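Rechercher dans le cahier

Cahier d'atelier, janvier 2024
Serveur de fichiers, passage aux nouveaux disques
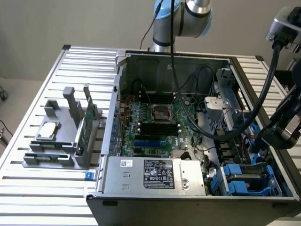 1. Sauvegarde avant toute chose

La copie complète du partage « Brollus » est lancée sur le disque externe. J'ai choisi de copier d'abord les dossiers de comptabilité et les plans, ensuite les photos de chantier, qui sont les plus lourdes. Il reste 125 fichiers que le programme refuse de lire. Ce sont presque tous des noms avec accents, créés par l'ancien poste de Nanddale. Je les ai renommés à la main, sans accent et sans espace, et la copie les a acceptés.

Question pour Fouad : est-ce qu'on garde les dossiers « Ait Brahim » d'avant juin ? Ils prennent 400 Go et je n'ai trouvé personne qui les ouvre encore.

2. Droits d'accès

J'ai recopié la liste des groupes dans le tableau partagé. Il y a sept groupes, mais deux portent le même nom avec une majuscule différente (Prukeck et prukeck). À mon avis c'est une erreur de saisie. Je propose de garder celui en minuscules et de déplacer les comptes, mais je n'ai encore rien supprimé.

3. Vérification

Comparaison des sommes de contrôle sur le dossier « plans » : 994 fichiers contrôlés, tous identiques. Pour la comptabilité, la comparaison tourne encore. Ne pas débrancher le disque externe, même si le voyant ne clignote pas.

4. À faire

- noter le mot de passe d'administration dans l'enveloppe du coffre
- demander à Fouad sa réponse pour les vieux dossiers
- refaire l'étiquette du disque externe, l'encre est presque effacée
- prévenir Nanddale que le partage sera en lecture seule pendant la bascule

Tarek Ait Ali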